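Clearing a Dropped or Snagged Item Fault at a Bin Picking Station

Temider Automation Laboratory, Operating Procedures. Revised 1 December 2022.

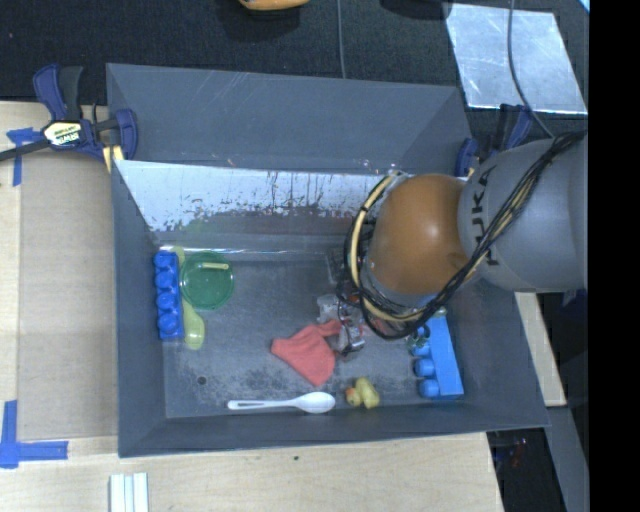 Scope

This procedure applies to all bin picking stations operated by the laboratory, including the Hestano test cells. It covers the condition in which the gripper has closed on an item, the lift has been interrupted, and the controller reports a grip fault with the arm still inside the bin. Cloth items account for most faults of this type. A fold may catch on a finger, or a corner may pull tight against another object on the bin floor.

Operators must have completed cell entry training before carrying out any step that requires reaching past the cell boundary. Visitors and untrained staff may observe from outside the boundary only.

Before You Begin

Have the following at hand:

Lockout padlock and tag
Cut-resistant gloves
Blunt plastic tweezers
Fault log sheet
Flashlight

Do not acknowledge the fault message on the pendant. Acknowledging it clears the record of the last commanded position, and the log cannot be completed without that record.

Step 1. Stop the cell

Press the emergency stop on the pendant. Confirm that the stop indicator is lit and that the drives are reported as off. An arm that has paused on a grip fault may resume without warning if the cell remains in automatic mode. Treat a motionless arm as a moving one until the drives are off.

Step 2. Record the fault

Write down the fault code, the commanded gripper opening and the measured opening. If the difference between the two openings is greater than 8 mm, mark the entry as "obstructed." Note the type of item next to the fingers and any hard object touching it. Small rigid items such as toy blocks, spoons and lids should be listed individually if they lie within reach of the gripper.

Step 3. Inspect from outside the bin

Look at the item from at least 2 sides before touching anything. Determine whether the cloth is held between the fingers, wrapped over one finger, or simply lying against the gripper. These cases look much alike from above. Check the arm cables as well. If a cable loop is caught on the rim of the bin or on a clamp, stop and call the cell supervisor.

Step 4. Apply lockout

Turn the main disconnect to the off position and fit the padlock and tag. Wait 100 seconds for stored energy to discharge. If the gripper is air-operated, close the supply valve and bleed the line. The fingers may open slightly when pressure drops, and a held item may fall.

Step 5. Release the item

Put on the gloves. Ease the cloth away from the fingers along the direction of the fold, using the tweezers where the fabric is pinched. Do not pull upward. Upward force is passed directly to the fingertips and can bend the sensor wiring. If the item does not come free with light effort, leave it in place and go to Step 7.

Step 6. Check the gripper and the bin

Examine the fingers for loose threads, bent tips and damaged wire insulation. Threads left at a finger joint will cause the same fault again.

Press lightly on each corner of the bin to confirm that it is held firmly. A bin that has shifted must be returned to its reference position and clamped again before the cell is restarted. Run the bin position check after any such correction.

Step 7. If the item cannot be released

Keep the lockout in place. Contact the cell supervisor, who will decide whether the fingers are to be removed. Operators must not open the fingers by hand. In July, a set of fingers at the Lumbantobing cell was forced open during a fault recovery, and the cell was out of service for 7 days while the drive was replaced.

Step 8. Return to service

Remove all tools from the bin. Remove the lock and tag, restore power, and release the emergency stop. Select manual mode at reduced speed and raise the arm straight up until the gripper is clear of the rim. Open and close the gripper fully. The measured opening must match the commanded opening both times.

Acknowledge the fault and return the cell to automatic mode. Remain at the station for the first picks.

Repeated Faults

If the same fault occurs again with the same item, withdraw that item from the test set and enter its number on the log sheet. Where Jivetex fabric samples are in use, place the withdrawn sample in a marked bag and send it to the test office with a copy of the log.

Log sheets are to be filed at the end of each shift.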